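토끼 쟁반

우리 연구실 이름은 무른게이트다. 로마자로는 Murnengate라고 쓰는데, 처음 온 사람들은 하나같이 어디 독일 맥주 이름이냐고 묻는다. 나도 면접 날 물어봤다가 대답은 못 듣고 합격만 했다.

내가 맡은 일은 시범 담당이다. 양손에 검은 집게를 하나씩 쥐고 탁자 앞에 서서 물건을 집었다 놓았다 하면, 그 움직임으로 팔 두 개짜리 Zolano가 배운다. 그럴듯하게 들리지만 어깨가 정말 아프다. 엄마한테는 로봇 가르치는 선생이라고 했더니 방학이 언제냐고 하셨다.

작년까지 우리 방식은 단순했다. 깔끔한 시범만 골라서 먹이는 거였다. 헛집거나 머뭇거린 건 다 버렸다. 그렇게 모은 시범이 1022개였고, Zolano는 그걸 다 배우고도 쟁반 앞에만 서면 바보가 됐다. 가장자리를 한 번 놓치면 놓친 줄도 모르고 빈손을 번쩍 들어서 저쪽으로 옮기는 거다. 얼마나 당당한지 보고 있으면 내가 다 민망했다.

그러다 1월 어느 밤에, 나는 졸면서 시범을 하다가 쟁반을 헛짚었다. 짜증이 나서 집게를 조금 뒤로 빼고, 각도를 틀고, 다시 갔다. 평소 같으면 지웠을 텐데 그날은 지우는 버튼 누르는 것도 귀찮았다. 그냥 뒀다. 그 뒤로도 몇 번 더 헛짚었고 그것도 그냥 뒀다. (팀장님, 이 글 읽으시면 못 본 척해 주세요.)

다음 주에 돌린 모델이 이상했다. 가장자리를 놓친 Zolano가 멈칫하더니 뒤로 조금 물러났다. 그리고 각도를 틀었다. 딱 내 버릇이었다! 손목을 바깥으로 살짝 꺾는 그 짜증스러운 동작까지 똑같아서 나는 의자에서 벌떡 일어났다가 무릎을 찧었다.

그때부터는 일부러 실수를 모았다. 헛짚고 되돌아오는 시범만 172개. 이걸 섞은 쪽과 안 섞은 쪽을 놓고 쟁반 옮기기를 52번씩 시켰는데, 안 섞은 쪽은 17번 성공했고 섞은 쪽은 세 번 빼고 다 해냈다. 우리는 이 방법에 Wudance라는 이름을 붙였다. 우당탕이랑 댄스를 합친 말인데 논문에는 그렇게 못 쓰니까 약자인 척하고 있다. 무슨 약자인지는 아직 정하는 중이다.

문제는 심사평이었다. 한 명이 물었다. "실수의 질은 어떻게 통제했는가?" 실수의 질이라니. 나는 그 문장을 모니터에 띄워 놓고 컵라면이 다 불 때까지 쳐다봤다. 졸려서 한 실수와 일부러 한 실수가 같은 실수인가? 일부러 한 건 아무래도 티가 났다. 너무 예쁘게 틀렸다. 옆 건물 Solberg 팀은 실수를 컴퓨터로 만들어 낸다던데, 그건 또 너무 골고루 틀린다고 했다.

그래서 다시 탁자 앞에 섰다. 이번에는 안 틀리려고 진심으로 애를 쓰기로 했다. 다만 잠을 좀 덜 자고. 쟁반 위에서는 토끼가 늘 하던 대로 앉아 있었고, 말풍선 안에는 뭐라고 조그맣게 찍혀 있었다. 나는 그걸 "또 왔냐"로 읽기로 했다. 응, 또 왔어.

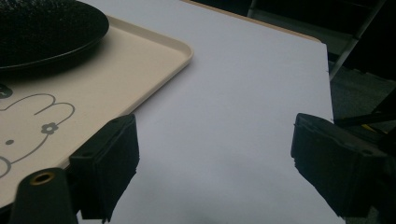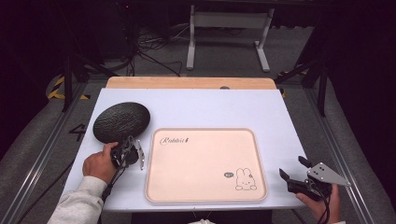

토끼 쟁반과 검은 집게, 다시 탁자 앞에서

첫 번째 시범은 완벽했다. 두 번째도 완벽했다. 이렇게 속상할 수가! 세 번째에서 드디어 손이 미끄러졌고, 나는 너무 반가워서 하마터면 되돌아오는 걸 잊을 뻔했다.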